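Section 4: Putting the arm to work in the kitchen

If you have come this far, you have an arm that is bolted together, a gripper that opens and closes when you ask it to, and very likely a few scraped knuckles. Well done! The sections before this one were all done on the workbench, where everything is flat and well lit and there is nothing much to knock over. Now we move to a counter, which is a good deal more interesting and also where most people's builds start to misbehave.

I have written this section for a kitchen counter with ordinary kitchen things on it, since that is what my own build is for, and what most people who write to me want to do with theirs. If you are setting up in a shared workshop, the steps are the same, and you can read "spice rack" as "parts bin" wherever it comes up.

Before you start

You will need the arm with its gripper fitted, the Rosov power supply from section 2, the long cable, the stop button on its own lead, a soft cloth, a roll of painter's tape and a pencil. A second person is handy for the first half hour. They don't need to know a thing about robots, they only need to be willing to stand by the stop button and press it if you shout.

CAUTION: Keep the stop button plugged in and within reach the whole time the arm has power. Do not set it down behind the arm, where you would have to reach past the moving parts to get to it.

CAUTION: Nothing hot, and nothing with a blade. Unplug any toaster, oven or blender that shares the counter before you turn on the arm, and leave it unplugged until you are finished for the day.

4.1 Choosing the spot

1. Pick a stretch of counter where the base can sit firmly and the arm can reach the back without stretching to its full length. An arm at full stretch sags a little, and the sag shows up later as a gripper that lands low every time.

2. Wipe the counter and dry it well. The feet hold poorly on a surface with crumbs or a film of soap on it. I know it looks clean. Wipe it anyway.

3. Set the base down, press on it with both hands and try to rock it. If it rocks, turn it a little at a time until it stops. If it will not stop, slip a piece of the Fallberg rubber sheet under the foot that is lifting.

4. Mark the outline of the base on the counter with painter's tape. You will be very glad of this the first time somebody needs the counter for supper and the whole thing has to come off and go back on again.

Note: Do not use the tape to hold the base down. It is there as a marker only, and it will let go when the arm swings.

4.2 Running the cables

Cables deserve more patience than they usually get. The arm cables have to move with every joint, so they need slack, but a loop with too much slack will hook itself over the nearest handle and pull.

1. With the power off, move the arm by hand to its highest position and look at the loops near the gripper. They should hang in an easy curve and not be pulled straight at any point.

2. Now fold the arm down as low as it will go. Check that no loop is pinched in a joint.

3. Turn the wrist fully one way, then fully the other, watching the cables the whole time. If a loop catches on the gripper, loosen the nearest cable tie by two notches, shift the loop, and try again.

4. Run the thick power cable along the counter, away from the sink, and leave it flat. Do not coil what is left over underneath the arm. I did that for most of December and spent the time wondering why the wrist kept tugging to one side.

5. Plug in the stop button last, and press it once to be sure the light changes.

4.3 Setting out the counter

My advice is to begin with the counter more or less as you use it. People like to clear everything away for a first try, and then the arm learns to live in a kitchen that does not exist. Keep the tall things at the back, keep one good open area in the middle for setting objects down, and put the rack the arm will be reaching for to one side.

A cutting board makes a very good landing place. It stays put, it has an edge you can feel for when you measure, and its color usually stands out from the counter, which helps the camera if you have fitted one.

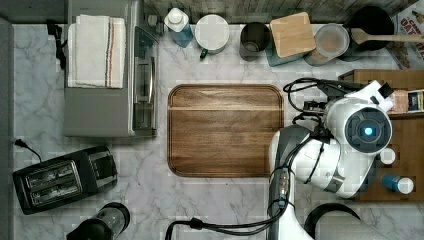 Figure 4-1. Arm raised to the top of the wooden rack, with the cutting board left clear in the middle of the counter.

Take a moment to compare your own layout with the figure. Yours does not have to match it object for object, but the open board, the rack within reach and the containers kept back along the wall are all worth copying.

1. Place the board where the gripper can come straight down onto it.

2. Place the rack on the side of the counter where the arm is. The arm should be able to reach the rack and the board without passing over anything you would be sad to see fall.

3. Look for anything that sticks out or hangs down – straps, towels, the handle of a spatula lying across a pot. Decide for each one whether the arm's path comes near it. If it does, move either the thing or the path.

4. Draw a small pencil mark on a bit of tape at two corners of the board and at the front corner of the rack. These are your reference points for the next part, so make them neat.

Note: Glass jars are fine to have on the counter, but please do not use one as your first object to pick up. A small empty box is much kinder to everyone's nerves.

4.4 Teaching the two positions

The arm only needs to know a few places to be useful. We will teach it the rack first and the board second. If you are using the Stockdale controller, the button names below will match yours. On the older Pavier one, "Hold" is marked "Keep" and everything else is the same.

1. Turn on the power and wait for the light to go steady. If it keeps blinking, go back to 4.2 and check that every plug is pushed fully home.

2. Set the speed to 3. It will feel painfully slow. Please leave it there for the whole of this section.

3. Press Free, and guide the arm with one hand under the forearm and one on the wrist. Bring the gripper to a point just above the top of the rack.

4. Press Hold. The joints will stiffen. Let go gently, wrist first, and watch for any droop.

5. Save this as position 1.

6. Press Free again, lift the arm well clear of the rack, and bring it across to the board. Lower the gripper until there is the width of your little finger between its tips and the wood. Press Hold, and save this as position 2.

7. Save one more position, high up and halfway between the two. This is position 3, and the arm will pass through it on every trip. Skip it and the arm will take the shortest way across, straight through whatever is standing there.

CAUTION: When you press Free the arm goes limp at once. Always have a hand under it first.

4.5 The first run

1. Leave the rack and the board as they are, and do not put anything in the gripper yet.

2. Ask your helper to take the stop button. Stand to the side of the arm, never over it.

3. Press Run and let it go from 1 to 3 to 2 and back again. Watch the cables on the first trip, the gripper on the second, and the base on the third. It is very hard to watch them all at once, and there is no prize for trying.

4. If the base has crept away from its tape outline, stop, wipe the feet, and start this part over.

5. When you are happy, set your small empty box on top of the rack and add the Close and Open steps at positions 1 and 2. Keep the grip at 50 on the dial. If the box slips, raise it a little at a time, and if the cardboard dents, bring it back down.

Should the box land off to one side of the board, resist the urge to teach everything again. Check your pencil marks first. Nine times out of ten the board has been nudged, and sliding it back to its marks is all the repair you need.

4.6 Leaving it for the night

Bring the arm to its rest position, turn off the power at the wall, and unplug the stop button last. Lay the soft cloth over the gripper if there will be cooking going on nearby, as a greasy finger pad is a slippery one. Your saved positions stay in the controller, so long as the base goes back inside its tape outline next time.

If you get stuck, write down which step you were on and what the light was doing, and send it along with your question. It saves a lot of back and forth. Section 5 covers picking up round things, which roll, and you will want a fresh pot of coffee for that one.

Morag McIver
Last revised 2025-10-17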